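Notes from the Tooling Corner: Segments, Sprayers and a Slider I Should Have Built Sooner

Hello again! I promised last time that I would get back to the labeling tool, and I did, mostly, in between fixing the thing that kept logging me out (if you're still on the old build, please update, it's a two-minute job and you'll stop losing your drafts).

So, quick catch-up for anyone new. Sirnik is our little program for chopping head-camera video of hand work into steps: reach, grab, line up, twist, let go. The steps then go to Rønning, the planner, and Rønning tries to learn which step can sensibly follow which. If the steps are cut badly, the planner learns nonsense, and then I get messages from Clotilde Deschamps with lots of question marks in them.

The task giving me trouble this month is the one we call "match the tops." You have a bunch of spray bottles and a bunch of sprayer heads, and the job is to get a head onto each bottle. Easy for you and me. For the software it's a swamp, because a head and a bottle are two objects right up until the moment they become one, and the tracker really wants to know when that moment is. 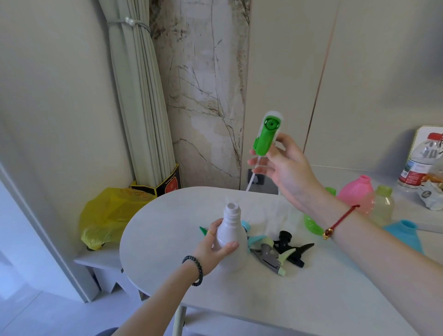
Green head in the right hand, open bottle in the left. Sirnik calls this step "line up."

I love this kind of moment for testing. The dip tube is thin and white, the table is white, the bottle is white, and the old edge finder used to lose the tube almost completely. Then it would decide the head was floating free and file the whole stretch under "carry." The new version looks at the head and the open neck together and asks whether they could fit, so it no longer has to see every bit of the tube. On my 14 test clips it now gets the start of "line up" right in 11, and the old one managed a sad little handful. The clear bottle is still a headache! Clear plastic on a white table is just mean, and I've parked that one until June.

The other change is the slider. Up to now, if you didn't like where Sirnik put a cut, you had to type in a new time, save, reload and squint. Now you grab the cut and drag it. I know, I know. Clotilde asked for this ages ago and I kept saying it was on the list (it was on the list, near the bottom, under "nicer icons"). It took me an afternoon. While you drag, both hands get their own strip, left on top and right underneath, so you can cut them separately. That turned out to matter a lot more than the dragging, because one hand is very often holding still while the other one does the fun part.

Which brings me to the planner side. Rønning used to keep one state for the whole table, and every time anything moved it threw the plan out and started over. Slow, and kind of silly. It now keeps a small state for each bottle: open, topped, or not sure.
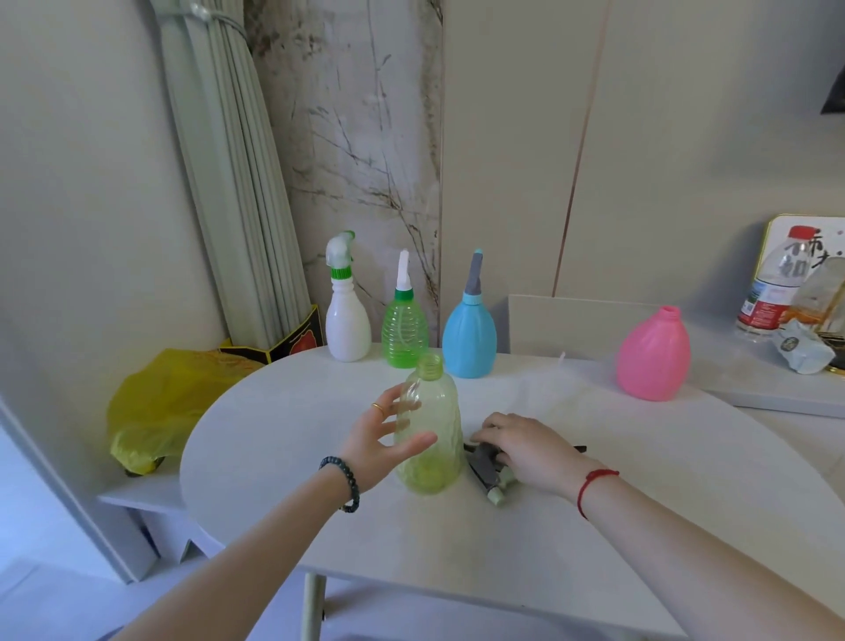
"Not sure" is my favorite of the three. A bottle can sit in it for as long as it likes, and the planner will happily work on something else in the meantime, then come back when it has a better view. Before, it would guess, guess wrong, and then spend the rest of the clip insisting that an open bottle already had a top. Re-planning after a hand moves is down from 21 steps of checking to 10 on the same clips, and my laptop fan has noticed.

One thing I haven't sorted out is loose heads lying on their sides. Sirnik finds them fine, but it's bad at saying which end is which, and Rønning needs that before it can suggest a grasp. Urmont, the pose piece, should be able to help, only it was written for things that stand up straight. If you've had any luck feeding it tipped-over objects, please write to me. I'll take half-working scripts, I'm not proud.

The new build is on the Lundlow server in the usual folder, dated April 24, 2020. Your old cuts will open in it, but anything you save won't open in the old version again, so make a copy first. And if the left and right strips come up swapped, go into settings and flip the "mirror hands" box. I'm still hunting for that bug.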